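Nov 27, 2020

I have been writing my novel since July, by which I mean I own a desk. The plan was 400 words a day. Mafalda Paiva, who runs our little online writing group out of Hilley, does 2,000 before breakfast and then posts the number in the chat with a small sun beside it. I've muted the sun.

My neighbour Américo says the trouble is ambition, and that I should try a short story. I tried one. It got as far as a colour (grey) and a woman called Carolina looking out at the harbour, and then I defrosted the freezer, which had been on my mind.

Total so far is 52 words, and I'm not in love with the last nine. On the other hand I've alphabetized the spices and cancelled two magazines. Joana wants pages by Friday, and today is it, so I'm off to make a pot of tea and favour her with an excuse. 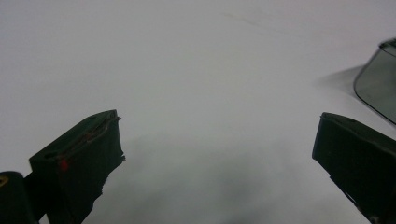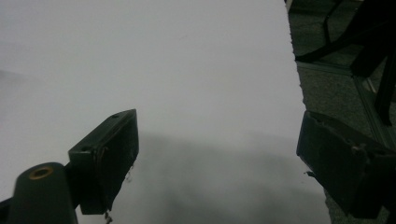

Both pale, both without a word on them. Chapter one feels much the same.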